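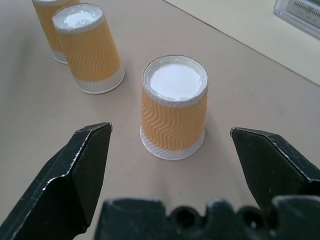
Oda Backlund asked under my last thread what the people on the bench do all day now that the arm handles the cups. Fair question. I work on the line at Cullora's Tasden kitchen and I keep the arm running, so this is the long answer.

2/
Background for new followers. We pack meal and drink sets for offices. Cups go out inverted, base up. Until January the whole tray was built by hand: plates, cups, produce, cutlery kit, lid. Now the cup step belongs to an arm with a parallel gripper. Everything else is still done by hand.

3/
We picked cups for a boring reason. They're the most repeated motion in the tray and the one that showed up most in wrist complaints. Reach, pinch, turn, set, repeat until break. The hand work left over is more varied. Whether it's easier depends on who you ask.

4/
The grip. An inverted paper cup is narrow at the top and wide at the mouth, so straight fingers touch it low, near the rim. That's good for stability and bad for force tolerance. Close too hard and the mouth goes oval. An oval cup won't take a lid, and somebody finds out at a customer's desk.

5/
The ribbed sleeve helps. Ridges give friction, so you can run a lower closing force than on a smooth wall. When purchasing tried a smooth cup we had to retune, and the window between "slips" and "crushed" was narrow enough that I asked them to stop trying smooth cups. They did, which surprised me.

6/
So item one on the list of what changed: purchasing now has to ask the line before switching a cup. Before the arm, a new cup turned up and people's hands adapted by the second tray. Hands are very forgiving of procurement. A gripper has a setting, and the setting has an owner.

7/
The owner was supposed to be me. In practice it's whoever is on the bench. Bernd Dreßler has packed trays here a lot longer than I've been employed, and he hears a bad grip before the force log shows it. Paper makes a small tick when it starts to buckle. I can't hear it over the extraction fan. He can.

8/
We gave him edit rights in Komitz (our cell software) after he had called me over for the same adjustment too many times. It took longer to get the permission approved than to teach him the screen. He changes closing force and approach height, and he writes down why. His notes are shorter than mine and more useful.

9/
Fingertip wear is the other thing people outside don't think about. The black coating scuffs along the bevels and the edges go pale. Pale edges alone are cosmetic. A burr on the tip is not, it catches the rolled rim. Check with a fingernail at start of shift, arm stopped and locked out. It's on the bench card now.

10/
Centering. Often one tip, say the left, ends up right beside the rim with a wide gap on the other side. Close from there and the left finger arrives first and pushes. On bare bench that usually sorts itself out. Against a neighboring cup it may not. The fix is to shift the wrist before closing, and the wrist camera is what we use for it.
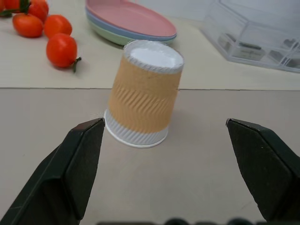 11/
Clutter. Tomatoes, a stack of plates and the clear parts organizer share the bench with the cups. The integrator wanted a cleared, fenced bench with nothing on it except the pick item. The people who pack wanted their things where they could reach them. We tested the packers' layout first, with the arm at reduced speed.

12/
It held up, with conditions. Vine tomatoes stay at the back because a stem can snag a sleeve or a finger. Plates get stacked behind the cups. Clear plastic is a nuisance for the camera, since it's mostly highlights, so the organizer lives in the corner.

13/
Haoran Kang asked in replies whether that means people now tidy for the robot. Yes. That's a real cost and it wasn't in the business case. Call it a small tax on every tray. It went into the January review under "other" and I've been trying to get it its own line.

14/
Shift structure. We run two shifts. Each used to have a cup position, and people rotated through it because it was the worst one. The position is gone. The rotation went with it for a while, which was a mistake. Without the bad job to share out, everybody stayed in one place, and the plate end turned into the new bad job.

15/
Mareike Ostermann raised it at handover and drew a new rotation on the back of a delivery note. It has a bench slot in it, meaning the person next to the arm: clearing faults, doing the fingertip check, feeding cups, making adjustments. That slot rotates too. The delivery note is still taped up. The official version is a worse copy.

16/
Pay. I'll be brief because I don't set it. The bench slot is graded one step up when you're signed off on it. For the first six weeks it wasn't, and people were clearing faults on a machine at the packing rate. Hauke Oltmanns pushed that through from the works side. If you're planning a cell, settle the grade before the arm is bolted down.

17/
Headcount. No one was let go over the cups. Two people moved to the salad room, one of them happy about it and the other less so. There was also a vacancy that was never filled, and I count that as an effect of the arm even though the slide deck doesn't.

18/
Pace. The arm is slower than Bernd. It's slower than most of the bench, in short bursts. What it does is keep the same interval all shift. That sounds harmless until you stand next to it. A steady machine sets the rhythm for everyone downstream, and people stopped taking the small pauses they used to take without noticing.

19/
We put in a buffer lane between the cup step and the lid step. Cups wait there, people draw from it when they're ready. Output per shift hardly moved. Complaints about being chased by the machine dropped off. If I could make one change to every cell I've seen, it would be a buffer a person controls.

20/
Faults. The common ones are nested cups (two come up as one), a leaning cup read as fallen, and glare off a white base. The first needs a hand. For the second, the operator looks at the view on the screen and confirms or rejects. The third got better when we moved a lamp. Moving the lamp cost nothing and took me an embarrassingly long time to try.

21/
On the camera: it's at the wrist, pointed down past the fingers at the bench. Hands will come into view if someone reaches in. That came up early, and the rule we agreed is that images stay in the cell, get used for fault review, and don't go near anyone's performance file. It's written down and both shifts have a copy.

22/
Things I'd do differently. Bring the packers in before choosing the gripper. Budget time for the tidying. Don't let the integrator name the fault codes. Ours had one called "object exception general" and it covered a crushed cup, a missing cup and a tomato.

23/
What's next: Fröhlich, our lid supplier, is changing the lid profile, so the tolerance on an oval mouth gets tighter. We have a trial booked for 9th July. Bernd is running it, I'm on the log. I'll post the force settings here if they survive the shift.

24/
For Oda, the short version. They do plates, produce, lids, checks, and now a share of what used to be my job. Some of them like that part. One has told me plainly that she preferred the old cup position because she could think about something else while doing it. I don't have a setting for that.

25/
Replies are open. If you run paper cups on a parallel gripper and have found a tip pad that survives washdown, please tell me which one. Ours peel.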